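Statgate README / data card
Sasus home set, bedroom part
last touched 5/5/19, A. Pacheco

Read this before you record or label anything. Short because I have to get the upload going tonight. Longer version is on the Zunura share, this one wins if they disagree.

What it is
Hand-held gripper recordings of household work on and next to beds. Folding, stacking, straightening. 1496 clips went in, 759 passed the rules below and are in the release. The rest are kept in /held, not deleted, dont train on them.

Folders
/clips - one folder per take
/labels - start, end, verb, object, hand
/notes - free text from whoever recorded
/held - failed a rule, reason in reason.txt
/forms - consent, restricted, ask Wagner Moura

Rules for recording
1. Signed form from everybody in the home before the first take. Visitors too. Form in the language they read.
2. No faces. Mirrors, TV screens, dark windows and glossy cabinet doors count the same as looking straight at somebody. Walk the room first and look for them.
3. Reflections of a body with no face readable: allowed, but flag reflect=1 in labels. If in doubt flag it.
4. Mail, medicine labels, school papers, family photos out of the room. Printing on clothes is fine unless its a name or a workplace.
5. Fingers clear of the linkage while the gripper closes. Both hands on the handles or both grippers down. No reaching across.
6. Nothing with pins, needles or loose buttons on the bed.
7. Grip the cloth, not the bedding under it. If the sheet comes up too, open, let go, take again.
8. Blinds and curtains: leave them how the household has them. Blown out window is ok. Black clips are not.
9. Stop when asked. No "one more take".

Bedroom views, one with a garment in the fingers and one with nothing in them:

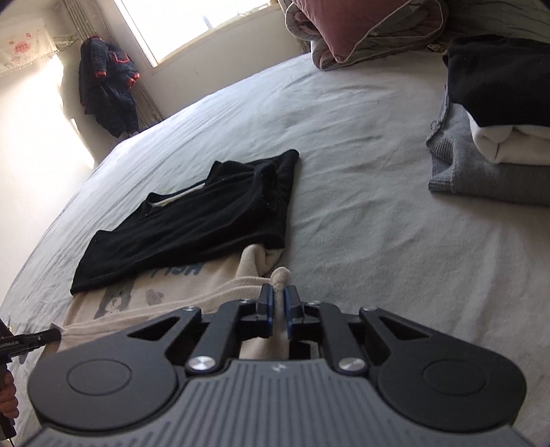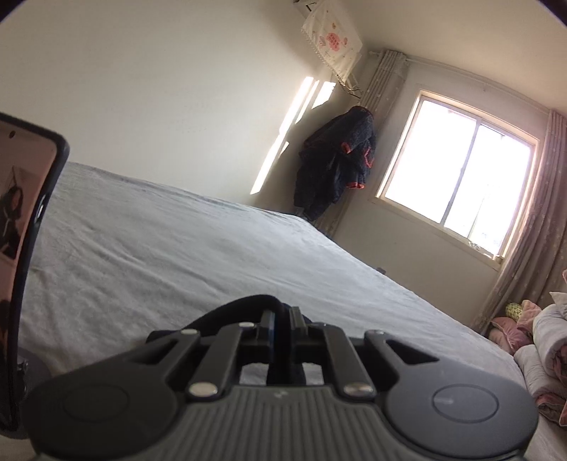

Rules for labeling
- One verb per segment. pinch, lift, drag, fold, place, release, idle. No new verbs without asking.
- Object = plain word. shirt, pants, sweater, pillow. If you cant tell, write garment. Do not guess. Guessing was the biggest cause of rework in the November batch.
- Hand = left, right, both. Left and right are the operator's, always.
- Segment starts when the fingers start to close, not when they touch. We argued over this for too long, its settled.
- Idle is a real label. Use it for open sheet, camera swinging round, looking for the next item. Old labels left those blank and the loader drops blanks with no warning.
- Text on clothing goes in notes only if you can read it whole. Half words get "partial text".
- Tilt: leave it. Clips are not rotated or leveled at any stage. Falcão scripts had a leveling step, its removed, if you still have it in your copy pull again.

Review
Two people per clip, neither one the person who recorded it. Both sign in review.csv. If they disagree on a privacy flag the stricter one stands, no vote. If they disagree on a verb, send it to me.

Sampling check per home: 13 clips picked by the script, not by hand. One privacy miss in those and the whole home goes back to /held untill it is re-read start to finish. Yes this is slow. Keep doing it.

Withdrawal
Household can pull out any time, full or part. Write to Wagner with the home code only, no names in email. He takes the clips out, bumps the version and adds a line to CHANGES. Anyone with an older copy has to delete theirs and confirm in writing. No confirmation, no next release.

Not for
Finding out who lives somewhere. Guessing income, health, religion, anything like that from a room. Sizing up the people doing the folding. Ad work.

Known problems
- Left and right swapped in a few early takes, marked swap=1, fix is in the loader
- Dark clothes on dark clothes, edges are bad, labelers disagree a lot
- Strong window light, exposure jumps when the gripper turns
- Too many beds, not enough of anything else. Closets and drawers comming
- notes/ is mixed Portuguese and English, no plan to translate

Safety reports
Pinched finger, trip, anything. One line in incidents.txt same day, even if it was nothing. Home code, take number, what happened. Then tell me.

Access
Ask for a Statgate account, read this file, reply "read it" with your home list. Then you get the key. Dont share keys inside the team either, everybody gets their own.

TODO
form v3 into /forms
fix broken link to the glove rules
Wagner to check the withdrawal text again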